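ホーム ニュース パソコン 周辺機器 暮らしとIT お問い合わせ

中古デスクトップの保証を22か月に延長 Dodon、部品の取り寄せ窓口も新設

2023年10月12日

中古パソコンの販売を行うDodonは、店舗と通信販売で扱うデスクトップ型パソコンの保証期間を、これまでの12か月から22か月に延長すると発表した。対象は同社が自社の作業場で点検した製品で、すでに販売した製品には適用されない。ノート型は今回の延長に含まれず、保証期間は従来と同じ12か月のままである。

同社の発表によると、新しい保証では、電源ユニット、メモリー、記憶装置、冷却ファンの四つの部品が無償交換の対象になる。マザーボードの故障については、修理ができる場合は修理を行い、できない場合は同じ程度の性能を持つ製品と交換する。ただし、落下や水ぬれによる故障、利用者が自分で部品を取り付けたときに生じた破損は、保証の対象に入らない。

延長の背景には、デスクトップ型を長く使いたいという客の声が増えたことがあるという。同社が今年3月に購入者を対象として行ったアンケートでは、1,657人が回答した。このうち53%の人が、中古品を買うときに一番心配なことは「保証が短いこと」だと答えた。価格や外側の傷を心配する人よりも多く、同社はこの結果を受けて保証の見直しを始めたと説明している。

また、同社は部品の取り寄せ窓口「Graveo」を新しく開く。古い機種の部品は、製造元での取り扱いが終わると、一般の利用者が手に入れることが難しい。Graveoでは、機種名と部品の種類を申し込み用紙に書いて送ると、同社の倉庫と提携先の在庫を調べ、見つかった場合に値段と納期を知らせる。調査の費用は無料で、部品の代金と送料は利用者が払う。在庫がない場合にも、その結果は必ず連絡するとしている。

提携先には、電源と冷却部品の卸売りを行うAasenと、記憶装置の検査を専門とするLesixの二社が入る。Aasenは、古い規格の電源ユニットを多く持っていることから選ばれた。Lesixは、使用済みの記憶装置のデータを消去し、検査に合格したものだけを供給する。検査の記録は製品に付けられ、購入した人が自分で確認することができる。

取り扱いを始める店舗は8店で、そのほかの店舗では準備が終わり次第、順番に始める。通信販売では、商品の説明の欄に新しい保証の印が付く。印のない商品は従来の保証のままなので、注文の前によく確認してほしいと同社は呼びかけている。店舗で買った場合は、レシートと保証書の両方を保管する必要がある。保証書をなくしたときは、購入した店で一度だけ再発行を受けられる。

価格については、保証の延長を理由とした値上げは行わない。ただ、中古品の値段は仕入れの状況によって変わるため、同じ機種でも時期によって差が出ることがある。点検の項目が増えるので、入荷してから店に並ぶまでの日数は、これまでより少し長くなる見込みだ。

点検の内容も見直された。これまでは、電源が入ること、画面が正しく映ること、端子が使えることの確認が中心だった。新しい点検では、これに加えて、長い時間の連続動作、内部のほこりの除去、コネクターの緩みの確認が行われる。ほこりがたまると、冷却ファンの音が大きくなったり、夏の間に動作が不安定になったりすることがある。購入後の問い合わせの中でも、この種類の相談が特に多かったという。
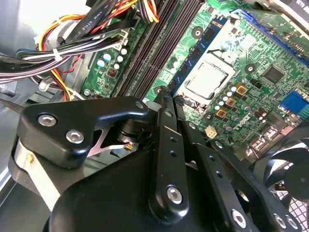 購入した後の手入れについても、同社は案内を用意している。内部の掃除をするときは、まず電源を切り、電源ケーブルをコンセントから抜く。そのあとしばらく待ってから、本体のふたを開ける。冬など空気が乾燥している季節は静電気が起こりやすいので、部品に触る前に、塗装のない金属の部分に手を触れておくことを勧めている。掃除機の先を基板に近づけることは避け、やわらかいはけか、空気を吹き出す道具を使うとよい。ファンに風を当てるときは、羽根が速く回りすぎないように、指などで軽く押さえておく。

ふたを開けて掃除をするだけであれば、新しい保証は無効にならない。以前の保証書には、本体を開けた場合の扱いがはっきり書かれておらず、客から質問を受けた店員が答えに困ることもあった。新しい保証書には、メモリーの増設と記憶装置の交換も認めることが書かれる。この場合、後から取り付けた部品そのものは保証に含まれないが、もとからある部品の保証は続く。取り外したもとの部品は、修理を申し込むときに必要になることがあるため、捨てずに残しておいたほうがよい。

修理の受け付けは、店舗への持ち込みと宅配便の二つの方法がある。持ち込みの場合は予約がいらないが、混雑しているときは、預かりだけになることもある。宅配便の場合は、先に電話か申し込みの画面で受付番号を取り、その番号を箱の外側に書いて送る。保証期間中の往復の送料は同社が負担する。預けた機械の中にあるデータについては責任を負わないため、大切な写真や書類は、送る前に別の場所に保存しておく必要がある。

ノート型の保証についても延長を望む声があるが、電池の劣化をどのように扱うかがまだ決まっておらず、同社は検討を続けるとしている。Graveoの申し込み用紙は、対象の店舗の受付で受け取ることができる。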